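Are we there yet? (laundry edition)

gripper_grump
Thursday regulars know my position: no machine does chores until it does mine. Busetti demo, 3 shirts. I fold faster asleep.

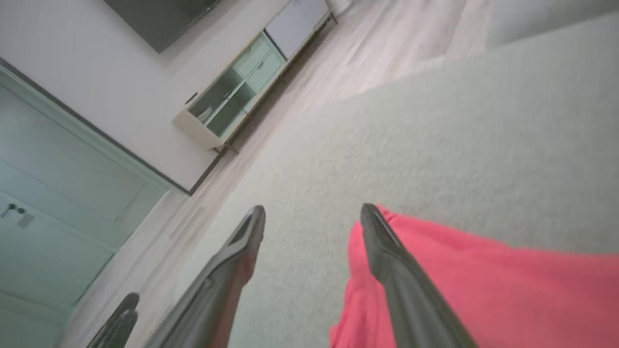
Speed isn't even my complaint. I want it to find the sock.

saha_fan
You said 2,000 hours of training would never get a sleeve in line. Well?

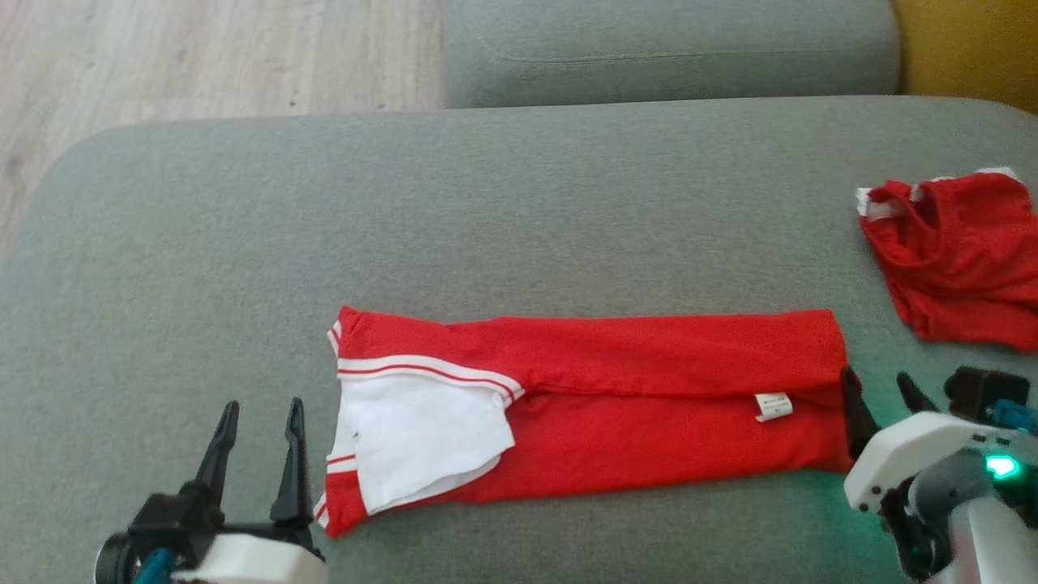 One folded, one still crumpled.

gripper_grump
So half a chore.

ploladar164
Half more than my kids manage. I'd take it.

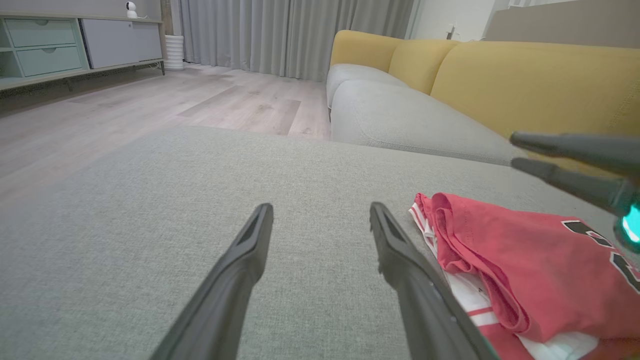
Folded stack on the gray seat.

gripper_grump
Wake me when it puts them away.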